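### 4.2 How long people think they simmer

Recipe writers have treated "simmer gently" as a unit of measurement for well over a century, and readers have been kind enough to pretend they know what it means. We asked 440 households in Durnau to keep a cooking diary through October, noting when a pot went on, when it came off, and which word the recipe had used for whatever was supposed to happen in between. The diaries were printed by Allside on stiff card, a choice we came to regret when the gravy-stained ones had to go through the scanner.

The word "briefly" covered anything from 2 minutes to most of an afternoon. "Until done" was interpreted with more discipline, perhaps out of fear. Households that owned the Avram cookbook, whose author avoids clock times on principle, reported longer simmering than the rest, and also reported enjoying it more. We can't separate the two effects with the data we have, and we tried for longer than the question deserved.

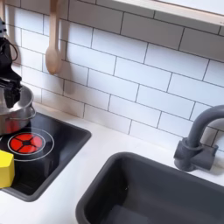 **Figure 3.** Pot and cooktop.

A second difficulty is that cooks round. Entries clustered at the quarter hour so strongly that a plot of them looks like a comb, and one household recorded every dish in the month as taking 30 minutes, toast included. We kept these diaries in the sample. Dropping them raised the median only slightly and left us with the uneasy feeling that we were punishing people for being typical.

Of the full set, 300 diaries were complete enough to code. Two of us sorted the recipe wording into 12 categories using the Stukex scheme, which was built for appliance manuals and has no category for "a good while." We put that phrase under "unspecified, long" after a discussion that took, by our own diary, a good while. Agreement between coders was high for verbs and poor for adverbs – "gently" and "slowly" were swapped so often that we merged them in the analysis below.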